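Trinket swap fills the tables at Plestley hall

PLESTLEY, December 16, 2020 - Hair ties, charms, little plastic pigs. The Plestley trinket swap is back, and this time it's being run out of people's homes as much as the hall on Filali Street, with small boxes of odds and ends going door to door until the end of the month.

The swap started in September as a one-off. Bring something small, take something small, no money. It was meant to clear out junk drawers before the winter and that was that. Organizers at Drustow, the neighborhood reuse group, now say 40 households are signed up, and there's a waiting list for the next round.

Rules are short. Everything has to fit in one box, lid or no lid. No food, no batteries, nothing sharp. Items get wiped down, then left alone for 2 days before anyone else handles them. After that the box goes on to the next address on the list, and whoever gets it tips it out, picks what they want, puts in the same number of things and sends it along.

Any box will do. Shoe boxes have been popular, so have tea tins, and phone boxes turn out to be a good size for the really small stuff. One table in the current round had a silver-gray one marked "Find X9 Pro" standing open behind the pile, with the contents out on a checkered cloth: black coiled hair ties, a purple ring, a light blue ring with a gold-colored clasp, a small pink cartoon pig, a red charm with gold details, a clear clip with a red tassel. 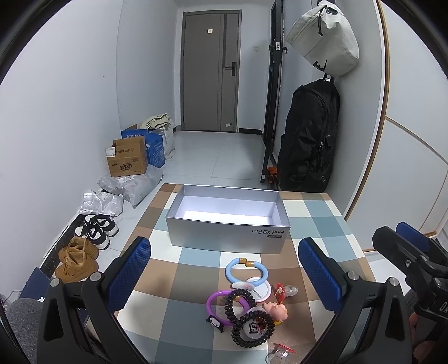 What people are taking

Hair ties go first. Always have. Drustow says the coiled kind hardly makes it past the second house, and has asked members who have a spare pack to drop a few in.

Key rings and bag charms are next, mostly to kids who hang them off school backpacks. Cartoon figures do well too, the smaller the better. Pins and badges are slower, though there's a small group of collectors on the north side of town who ask for them by the handful and have started their own side list.

Not moving at all: single earrings, foreign coins, and the plastic rulers that somebody seems to have a lifetime supply of. Drustow would like the rulers to stop. A notice to that effect went out with the last route sheet.

Small mirrors are allowed as long as they aren't cracked. That question came up enough that it's now printed on the sheet. Glass beads are fine, loose glass is not. Ornaments should be wrapped in a bit of tissue for the trip, and please put the tissue back in afterwards, it gets used again.

How the route works

There are 6 boxes going at the moment, each with its own loop of streets. A household keeps a box for one evening plus the 2 resting days, then passes it on. Drop-off is at the front door. Ring, step back, leave. Apartment buildings with a coded entrance should send the box's next stop a message first, after two boxes sat in a lobby on Drernus Road over a weekend in a row.

Anybody who can't get out can ask for a pickup. There's no charge, but requests need to be in by 5 in the afternoon for the same evening.

The hall itself is open for drop-ins on a limited basis, one household at a time, masks on. Two tables are set up, one for sorting and one for picking. Bring your own bag. The back entrance is the one to use while the front steps are being redone, work that was supposed to be finished weeks ago and is now expected in the new year.

Some grumbling

Not everyone's happy. A few members complained in the last round that boxes came to them picked clean, with nothing left but buttons and a pen cap. Drustow has answered by reversing the order of the loops every time, so the street that was last goes first. It's also asking people to match like with like where they can. A good charm for a good charm, in other words, not a charm for a paper clip.

There was talk of putting a cap on how many things a household could take. That was dropped. Too hard to check, and the point was to keep it easy.

Sentimental items are another sore spot. Twice now something has gone into a box by mistake and had to be chased down the route. One, a keepsake ring, was found 5 houses along and returned. The other, a small brass bell, is still missing. If it turned up in your box, please call the hall, no questions asked.

Tip everything out and look through it before you send it, is the advice. Use a tablecloth or a towel so nothing rolls off.

Next round

Sign-up for the January loops is open now at the hall and by phone. New streets are being added east of the rail line if there's enough interest, and Drustow is looking for two more people with a car to cover them. Anything left over at the end of this round goes to the craft cupboard at the Plestley after-school club, which has asked for beads, ribbon and tassels in particuler.

Boxes already out should be back at the hall by the last day of the month. Empty ones too.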